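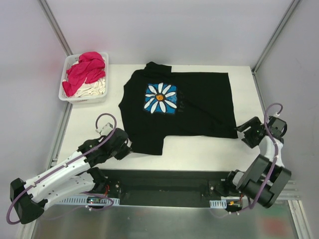
A gripper that closes but lets the cloth slide out is the most common fault on our two-arm folding cell. It usually shows up on the first pick. Take a black T-shirt laid out with one sleeve flat toward the front of the table and the hem toward the right arm. The left gripper should take the sleeve and the right one the hem corner. If one side drops its corner, the shirt twists and the fold program carries on anyway.

Follow these steps in order.

Stop the program and press the emergency stop. Wait 15 seconds before reaching into the enclosure. The arms can sag when power is cut, so keep your hands out from under them.

Check the finger pads for lint. Wipe them with a dry cloth. Replace any pad that looks shiny.

Follow the hose on the bad arm from the wrist to the base. Look for a kink at the elbow or a tie pulled too tight.

Release the stop and open the Wasitz control panel. Set grip force to 60 percent and run a single pick. If the cloth slips, go to 80. Do not go higher, or the fingers will mark thin fabric.

If it still slips, run the gripper zero routine and test again.

Pads are due for replacement every 1000 picks. Write the change in the cell log.

Shafiq Pramanik
Updated Jun 25, 2023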